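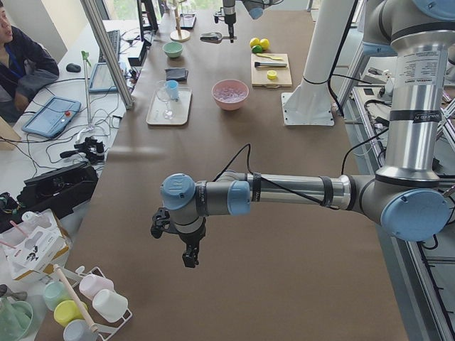

The long table under its brown paper, household objects towards the far end.

Brultisness Dry Evenings
Progress report to the Prajapati Fund, 29 March 2025

The grant was for a regular evening out in Brultisness that didn't depend on alcohol or on liking bingo. We have now held 7 of these. Attendance started low, rose when the weather turned bad and has stayed up since, which we choose to credit to the programme.

Your form asks what we said we would do. We said we would open the back bar of the old Farnex social club, run a drinks menu without alcohol in it, and offer places for up to 20 people a night. The room is open. The menu exists. On two nights we ran out of chairs and borrowed a pew from the chapel, where its absence was noticed.

The heating is the main thing that has gone badly. We budgeted £120 for a service of the boiler and spent £200 finding out that it needed a different boiler. The Ulovberg housing trust, who own the building, have agreed that it is cold. Talks continue, in coats.

Drinks have been easier. The ginger cordial is made in the club kitchen and sells out. The beetroot shrub does not, and has been taken off the menu with the thanks of all concerned. We have learnt that people will happily pay for a drink without gin in it provided somebody has gone to some trouble over the rest.

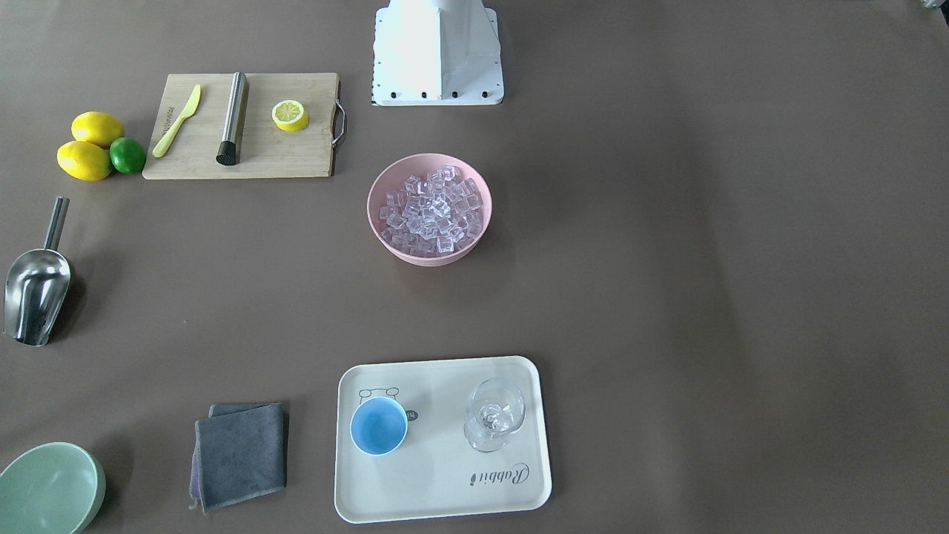
Prices are the same as they were at the start. We looked at raising them in the winter and decided that charging more for a colder room would be hard to explain at the door.

What people tell us they value is having somewhere to sit that isn't their own kitchen. Several now come early to play cards, and the cards have become more serious than we planned for. There is a written rule about whist. We did not ask you to fund a rule about whist and have made no claim for it.

Changes to the budget: we would like to move what is left under printing to heating. The posters blew down anyway, and most newcomers say a neighbour told them.

Next steps are a second evening each month, a proper till, and a decision on the boiler before September. The pew has gone back.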